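3.2 What ends up on a shared table

The literature on domestic clutter has a good deal to say about drawers and very little about tables. Tymoshchuk and Hutapea kept a log of 154 shared tables in Bratville, and their main finding is that a table never fills with one kind of thing. Crockery arrives first. Food follows it, and then something turns up that belongs in neither group, usually a toy, and stays until March.

We took over their scheme with one change. Where they sorted objects by the room they came from, we sort by what a tidy person would do with them: wash, eat, shelve or argue over. The last class was Morsy's suggestion and we adopted it under protest. It now holds 272 of our 1519 entries. 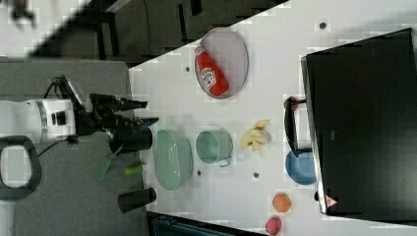

Figure 4. A mixed table: bowls, a mug, a ketchup bottle lying on a plate, banana pieces, two balls and a monitor.

Ketchup gave us more trouble than any other item. It is food, so it should be put away with food, yet coders asked to clear a plate with a bottle lying on it were split over whether the bottle was being served, stored or merely abandoned. Osman held that anything lying down has been abandoned. By the same rule a cup on its side is abandoned and an upright one is in use, which works well enough until one meets a household that dries its cups that way.

Balls are simpler. Every coder agreed they did not belong among the bowls, and no two coders agreed where they did belong. Banana pieces were marked "eat" by the optimists and left blank by Tjoa, who had seen too many of them by then.

Screens we had meant to leave out altogether, as furniture. We put them back after the pilot, in which up to 4 objects at a time were found leaning on one, and the coders had begun to call the space beside it "the shelf". The revised sheet has a column for it, between "sink" and "don't know".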